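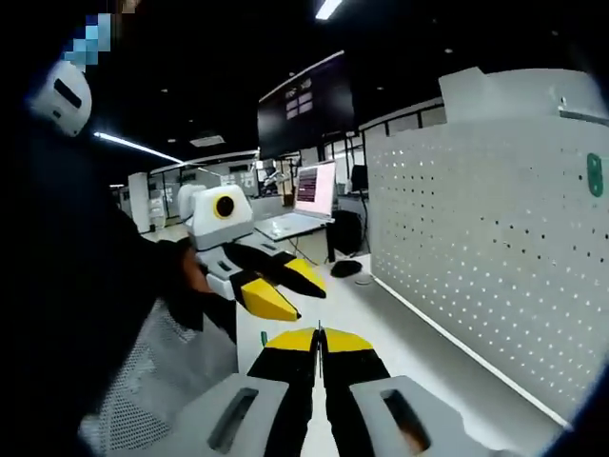 **Open day, Stornham workshop, 14/03/2024**

The Sikell group opened its Stornham floor to members for an afternoon of demonstrations on hand-held grippers. Attendance was 17. The program had two parts: a talk on how handling data is recorded without a robot arm present, and bench time with the tools.

The talk covered calibration first. Each gripper is checked for finger travel before a session, and the zero point is logged with the tips fully closed. Wear on the tip pads shifts that zero point, so Sikell replaces pads after 200 recordings. A worn pair was passed around. The compression was easy to feel and hard to see.

Bench time was spent on small-part handling: picking up, turning, setting down, and passing a part from one gripper to the other. The handover takes the most practice. Both sets of tips have to share a small space, and most visitors closed the second gripper before it was square to the part. Staff recommended slowing the approach and keeping the wrist still during the last inch.

Rungrueang, the group's labeling software, was shown on a prepared set of 1663 recordings. It splits each one at the points where the fingers open or close. Splits on soft parts still need correction by hand. Questions on export formats were deferred to the written notes, which will be sent to everyone who signed in.

The next visit is to Fisell in May and will deal with fixed arms and part feeders. Places are limited to 12. Closed shoes are required on the floor.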